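The Long Table at Tallden

By Rosalía Gallardo

The first thing you learn about the Tallden seed swap is that you should bring more envelopes than you think you need. I brought nine. By ten in the morning I was folding seeds into grocery receipts and the back of a parking stub, and I wasn't the only one!

People come for the beans. There are peppers too, and squash, and one very serious table of lettuce, but the beans get the crowd. They lie in muffin tins and jar lids, speckled and striped and a deep inky purple, and every one of them has a story that somebody is dying to tell you. I spent most of an hour on a pole bean called Tramudero, a flat tan thing that looks like nothing much until you hear that it climbs over a garage roof in a good summer and keeps setting pods until frost.

Tâm Hồ has grown it for years. "You cook it low, with an onion, and you leave it alone," Hồ told me. "If you stir it, you get paste. Good paste, but paste."
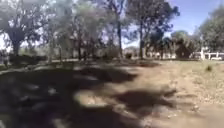
What I love about old bean varieties is how forgiving they are to save. Tomatoes need fermenting, squash will cross with anything in the neighborhood, but a bean mostly pollinates itself. You let the pods dry on the vine until they rattle, shell them in front of a movie, and put the best ones away for spring. A single packet can turn into a quart jar in two seasons. Hồ started with a handful and now mails out 200 packets every January, all of them labeled by hand (the sevens look like ones, so read the planting depth twice).

The swap list ran to 135 varieties this year. I came home with Tramudero, a black bush bean called Plimier, and a yellow wax bean that the label calls only "Javier, early." I asked at four tables who Javier was and got four different answers, including a mail carrier and a mule.

They're in a shoebox on top of my refrigerator now, with the parking stub.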